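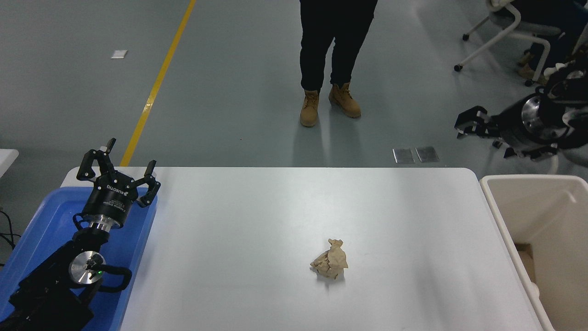

Crumpled brown paper on a white table.

Most of the rubbish argument in Dultadville is about bins: what colour, how big, which night they go out. I think we should look at the table first, where somebody decides what a thing is.

Brown paper is the easy one. It goes in with the cardboard if it's clean. Balled up, it takes more room than it needs to, and I'd sooner see it flattened and used again. I've had the same sheets from Rimel parcels going since April.

Foil is harder. A tray looks like rubbish as soon as the food is out of it, and plenty of people treat it that way.
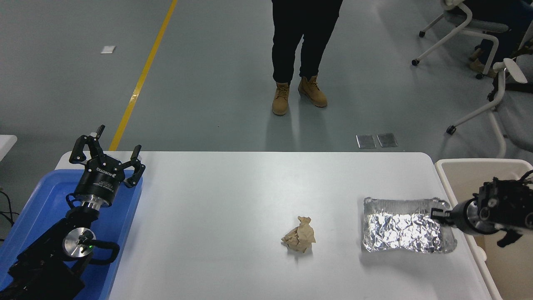
At our place we rinse them and stack them under the sink. I had 18 at last count, which is too many, but they get used for seedlings and leftovers. The ones past saving get scrunched together and go in the recycling.

Council wants to spend its money on a third bin for every house. I'd rather it spent some on telling people what belongs in the two they already have.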